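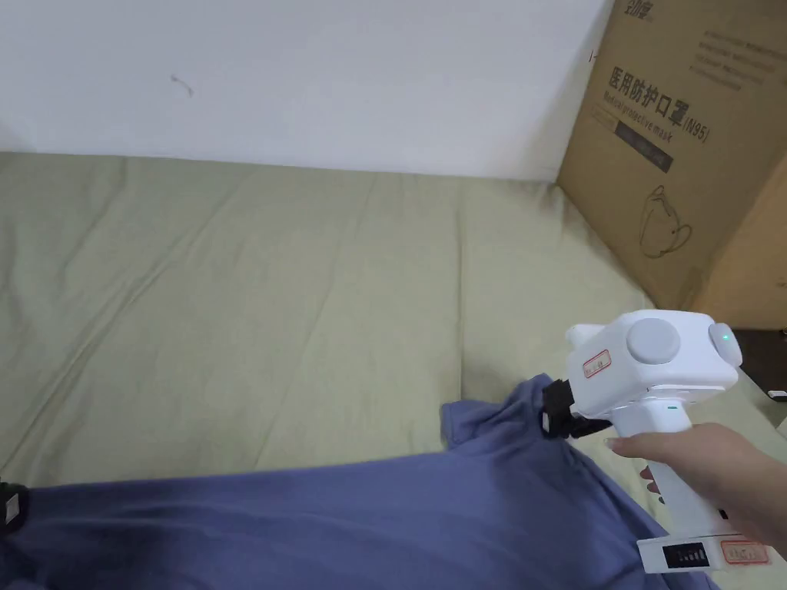
*Figure 1. Garment work on the bed surface, both grippers on the fabric.*

# Progress report: garment handling software, second reporting period

Prepared for the programme office at Karnanport. It covers work from March to June. Spending is reported separately on the usual form.

## Summary

The perception and segmentation work is finished and in daily use. The planner is running but is behind the schedule we gave in the last report, mainly on account of sleeves. The replay tool was not in the original plan and has taken more of our time than we expected, though we think it was worth doing. We are asking for one change to the milestones, set out at the end.

## Data and recording

We now hold over 3,000 recorded episodes of garments being spread, straightened and folded. All of them use hand-held grippers, and we log jaw opening, gripper pose and the head view on a single clock. In the first period the clocks on the two grippers drifted apart during long sessions, so that a two-handed pull could look like two separate one-handed ones. The logger now resynchronises at the start of every episode and refuses to save if the offset is too large. Older sessions have been corrected where we could find a clean event to line them up with. The rest have been set aside and are not in the total above.

Labelling is done by episode phase: approach, grasp, pull, release. The label set used at Mistomgate had a separate phase for smoothing with the back of the jaws. We dropped it, as the two sites could not agree where it began, and those stretches now fall under pull.

## Perception

The garment mask is computed on the head view and passed to the planner with a confidence value for each region. Plain sheets with creases were a problem early on. Long diagonal folds in the bedding were being picked up as garment edges, especially where the fold ran up to the cloth, as one does in Figure 1. The fix was to train on more bare bedding and to stop using edge strength as a feature on its own. False edges of this kind are now rare, though they still turn up when the garment and the sheet are close in colour.

Short sleeves remain the weakest part. When a sleeve is bunched, the mask is usually right but the keypoints are not: the cuff corners swap, or both land on the same side. Figure 1 is a fair example of the sort of view involved, with the cuff showing as a flat edge and the rest of the sleeve gathered beside it. A gripper over the garment makes matters worse by hiding the seam. We now carry keypoints forward from the last clear view and mark them as stale, and the planner treats a stale point as a region instead of a position.

Background objects have given little trouble. Cartons with large printing, like the mask carton against the wall in the figure, were at one time being given a low garment score, but this went away with the retraining.

## Planning and control

The planner chooses a grasp pair, a pull direction and a release point. It was rewritten in April to use the Heinonen solver library, which we already had under licence from an earlier project. Planning time is no longer a concern. The solver does fail without a useful message when both grasp points lie on the same fold, and we have added a check in front of it.

Of the 11 garment types in the test plan, the planner handles the flat ones (towels, pillowcases, vests) well enough for us to leave it running. Shirts with short sleeves work when the sleeve starts out open. When it starts bunched, the planner tends to pull the hem first and trap the sleeve further under the body. We have a sleeve-first rule in testing, but it slows down the easy cases and we do not want to merge it as it stands.

On the control side, the force limit on closing has been lowered and the release is now in two steps. The old single release let the cloth spring back.

## Tooling

The replay tool plays any episode alongside what the planner would have done at each moment. It came out of a debugging script and is now how we review most failures. The team at Clusthorpe has a copy and has sent back 59 tickets, mostly on the interface. Two crashes on long episodes are still open.

## Next period

- Merge the sleeve-first rule, switched on only when a sleeve is marked stale
- Close the replay crashes and write proper install notes
- Re-run the full garment test plan on the merged planner
- Move the label checker into the nightly build

## Change requested

We would like to move the long-sleeve milestone back by 2 months – the short-sleeve work has to come first, and much of it will carry over. There is no change to the overall budget.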